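The Quiet Room

I took the job at Peltton in August because it came with a chair. I'm not kidding. The ad said "use of quiet room," and I pictured myself in there at lunch with my shoes off, and that was that -- I signed.

The quiet room was 402, at the far end of the hall, past the copier and the door that stuck. You were supposed to book it in 40-minute slots. I booked it every single day. I told people I had calls. My big client was Lavthorpe, I said, very needy, always on the phone! There was no Lavthorpe. I'd gotten the name off an old mug in the kitchen.

So I'd go in, shut the door, put my sandwich on the round table and drop into that armchair like a sack of flour.
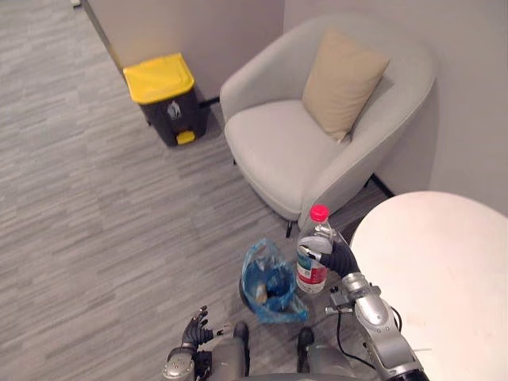

The pillow was the best part. I'd shove it behind my neck, look over at the yellow lid of the trash bin, and try to land my napkin on it from where I sat. I was terrible at this. I'd have to get up, step on the pedal and put the thing in by hand, and then sit back down and start my rest all over again.

One afternoon I must have dropped off, and when I woke up there was a woman at the table eating soup. I'd never seen her before.

"Sorry," she said. "I have this room at two. I've got a call with Trolach."

"Oh, sure," I said. "Big client?"

"Huge. Very needy."

She had no phone with her, no laptop, not even a pen. She had soup and a paperback. I looked at the paperback and she looked at my socks, and I swear it was a good minute before either of us said a word.

"I could stay for the call," I said. "If Trolach doesn't mind."

She thought about it. Then she turned a page and slid the crackers over to my side of the table.

"You'd have to be quiet," she said.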